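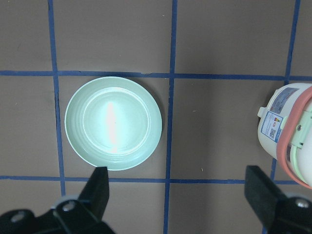 Plates and table layout: questions we get a lot

Plisten Supper Room, Suvaddale. Answers by Clementina Meireles. Typed fast between sittings, sorry for the spelling.

What is the blue tape for?
Marking squares on the table. One place setting, one square. You sit down, you know where your stuff goes and where your neighbor's starts.

Is there an order to it?
Yes. Plate first, middle of its square if you can. Then the glass, then bread. Big serving dishes go in squares of their own, not squeezed between two people.

My plate almost touches the tape. Is that ok?
Fine. Over the line is not fine. The wide rim ones take up most of a square, so slide it till you get a bit of gap on the side where your fork goes.

What tape do you use?
Medium blue, low tack. We buy it from Navickas in town, they keep it behind the counter so ask. Don't use packing tape. We did that one July and spent the whole next day with a scraper.

The lines look wobbly. Do you measure?
Once, at the start, with a yardstick. After that by eye. A wavy line still works. If a square comes out way too small pull it up and do it over.

How do I get tape edges cleaner?
Scissors, not teeth. Press down with your thumb all the way along. Old rolls go ragged whatever you do.

What are the green plates?
Pale mint, ridges around the rim, round dip in the center. We call them the Vellens, that's the name of the shop we got them from. Shop is closed now. Please don't write to ask for their number.

Can I buy a set from you?
No. We have 146 and need all of them for the holiday meal. Ask again after, there may be odd ones.

Why the dip in the middle?
Good for anything with sauce. Stew, beans, soft eggs. Less good for a steak, your knife hits the raised ring. Ask for a flat plate if you're having meat.

Do the ridges trap food?
A little. Soft brush, warm soapy water, go around with the ridges and then across. Rice is the worst. Soak 7 minutes and it lets go.

Dishwasher?
Top rack or bottom, both ok. Leave one slot empty between plates, the rims are wide and they knock. We have lost three that way.

There's a shiny streak across my plate. Is it grease?
Could be the light. The lamps are right over the tables and the glaze picks them up. Tilt the plate. If the streak moves it's the lamp, if it stays put wash it agian.

Can I stack them?
Yes but low. Paper towel between if they're going away for a while.

Can I bring my own plate?
Sure. Has to fit the square. Put your name under it, masking tape is fine, or it ends up in our cupboard.

Do appliances go on the same table?
At the end, on the side with the outlet. Run the tape up to the base and stop there, start again on the other side. Don't lift the thing to tape under it. Cords to the back please.

Does the tape hurt the tabletop?
Not so far. Ours are brownish gray and pretty tough. Try a short piece somewhere hidden if you're doing this at home on a nice table. Up within a few days is best, pull slow and flat.

Are you open for the holiday?
Yes, 25th December, one long sitting, doors at 3. Tables taped the night before. Bring a dish if you want, you don't have to.

How do I tell you about allergies?
Write it on a card and leave it in your square. We read them all before anything is served.

I broke a plate. What do I owe?
Nothing. Tell whoever is at the sink so the peices get swept up right away.

Something not answered? Leave a note at the front desk. The phone is hardly ever pikced up during meals.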